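The handle rule

Jun 5, 2020

I have written a standard. I didn't mean to. I meant to write a sticky note, and by April the sticky note had 131 lines and a revision history, and people at Ferndale were citing it at each other by section number.

The subject is how a small robot arm should hold a tool made for a person. You'd think the big safety rulebooks would cover it, and they do cover a great deal: fences, stop buttons, how hard a machine may bump into you before it owes you an apology. What they don't tell you is where on a scoop handle to grab. Fair enough. They have bigger worries.

So we have the house rules. Section 2 is the one I'd save from a fire.

Wrap the handle. Bare plastic is slick, and smooth pads on slick plastic give you a tool that slowly rotates while the log file insists all is well. Use tape, one color per tool, and overlap each turn on the last. If a seam starts to lift, redo the whole thing. Do not add a second layer over the bad one. We tried that at the Tuststead site and ended up with a handle shaped like a baseball bat.

Grip between the pads, with the handle lined up before the fingers close. If you need the fingers to drag it straight, back off and start over. Keep loose tape ends out of the gears. Gears like tape.

Look through the wrist camera before you move. I made this one mandatory after a morning I'd prefer not to discuss. You want to see the handle sitting between both white pads, and you want to see what you're about to put the tool into.

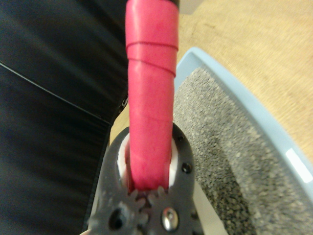
Tín Khương thinks the look-first rule is too soft as written, and that "look" should become "look, say what you see out loud, and have someone else agree." According to Tín Khương, a person who has been running the same job for two hours will look at anything and call it fine. I said that would double the time it takes to start a run. The answer was that it would also halve the sweeping. I have put it in as a recommendation, the coward's version of a rule.

Which brings me to gravel. Anything granular gets its own section (4, if you're following along at home) and it's short. Go in slow. Come out slower. Nothing with an open gear goes below the rim of the tray. Wipe the pads at the end of the session, even if they look clean, and write down that you did.

Phí wanted a grip force number in there. I held out for a while, then gave in and wrote 940 on the settings page, in whatever units the Gravatix controller uses, which the manual declines to name. It works on our handles with our tape. Please don't copy it onto yours. Someone will copy it onto theirs.

Next revision is supposed to be shorter. I've cut almost 4 lines so far and added a section on brooms.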